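## 4. Installation du chronomètre de jeu et de la console de table

Cette section s'applique aux consoles Daltier à partir du micrologiciel 3.1, reliées à un ou deux afficheurs de délai placés derrière les lignes de but. Pour les afficheurs muraux de gymnase, se reporter à la section 6.

### 4.1 Avant de commencer

Matériel nécessaire :

- console Daltier et son bloc d'alimentation ;
- récepteur Mikolen (un par afficheur) ;
- antenne directive, livrée avec son support ;
- câble de liaison de 50 m, si la liaison radio n'est pas utilisée ;
- clé hexagonale de 4 mm.

Vérifier le numéro de lot inscrit sous la console. Les appareils du lot 1585 demandent une mise à jour préalable (voir 9.2). Sans elle, le délai de 25 secondes n'est pas rappelé après un temps mort.

> **Attention** — Ne pas raccorder le récepteur sous tension. Couper l'alimentation de l'afficheur à l'interrupteur général, puis attendre l'extinction complète du voyant.

### 4.2 Mise en place de la console

1. Choisir un emplacement d'où l'opérateur voit l'arbitre principal et les deux afficheurs. La tribune de presse convient dans la plupart des stades.
2. Poser la console à plat, ses quatre patins en appui.
3. Orienter l'antenne vers l'afficheur le plus éloigné, puis serrer la vis du support sans forcer.
4. Brancher le bloc d'alimentation sur une prise qui ne dessert aucun autre appareil.
5. Placer le commutateur arrière sur **LOCAL**. 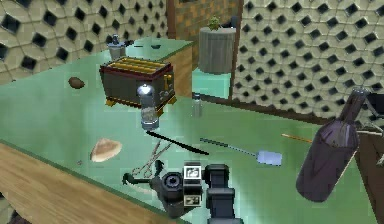 L'emplacement de la console est réservé à l'opérateur pendant toute la rencontre. Dégager le plan de travail avant l'étape 2 et ne rien laisser devant le clavier. Les objets sans rapport avec la tenue du chronomètre, comme un grille-pain ou un petit bocal en verre, sont à ranger hors de la zone de travail. Un plateau en verre tel que celui de la table verte est admis à condition d'ajouter sous la console le tapis antidérapant fourni ; sur un plateau de bois brut, les patins suffisent.

### 4.3 Appairage du récepteur

1. Remettre l'afficheur sous tension. Le voyant du récepteur clignote en orange.
2. Sur la console, maintenir **MENU** pendant trois secondes.
3. Sélectionner *Liaison*, puis *Nouveau récepteur*.
4. Saisir le code de service 1976 et valider.
5. Attendre que le voyant passe au vert fixe. L'opération prend moins d'une minute.
6. Répéter les étapes 2 à 5 pour le second afficheur.

Si le code d'erreur 377 apparaît, le canal est déjà occupé par un autre émetteur, le plus souvent le système d'intercommunication des entraîneurs. Changer de canal dans *Liaison > Fréquence* et reprendre à l'étape 3.

**Remarque** — Les consoles Cotley de première génération utilisent le même connecteur mais un protocole différent. Elles ne peuvent pas être appairées avec un récepteur Mikolen.

### 4.4 Réglage des délais

| Paramètre | Valeur d'usine | Plage |
|---|---|---|
| Délai long | 40 s | 30 à 45 s |
| Délai court | 25 s | 20 à 30 s |
| Alerte sonore | désactivée | 1 à 10 s |
| Luminosité | automatique | 1 à 8 |

Les valeurs modifiées sont conservées à l'arrêt de la console. Pour revenir aux valeurs d'usine, maintenir **MENU** et **0** à la mise sous tension.

L'alerte sonore doit rester désactivée en match officiel, sauf disposition contraire du règlement de la compétition.

### 4.5 Essai avant match

1. Placer le commutateur arrière sur **RÉSEAU**.
2. Lancer le délai long et contrôler que les deux afficheurs décomptent ensemble.
3. À 30 secondes, appuyer sur **RAPPEL 25**. Les deux afficheurs doivent indiquer 25 et rester arrêtés.
4. Relancer et laisser aller jusqu'à zéro. Le zéro reste affiché jusqu'à la commande suivante.
5. Consigner l'essai dans la fiche de rencontre, avec l'heure et le nom de l'opérateur.

> **Attention** — Un écart visible entre les deux afficheurs impose le passage en liaison filaire. Ne pas tenter de le corriger en cours de match.

En cas de perte de liaison, chaque afficheur poursuit son décompte pendant près de 50 secondes, puis s'éteint. L'opérateur prévient aussitôt l'arbitre chargé du délai, qui reprend le décompte au chronomètre manuel.

Schéma de câblage du connecteur Amundsen à huit broches : annexe C. Révision de la section : Arsalan Khattak, septembre.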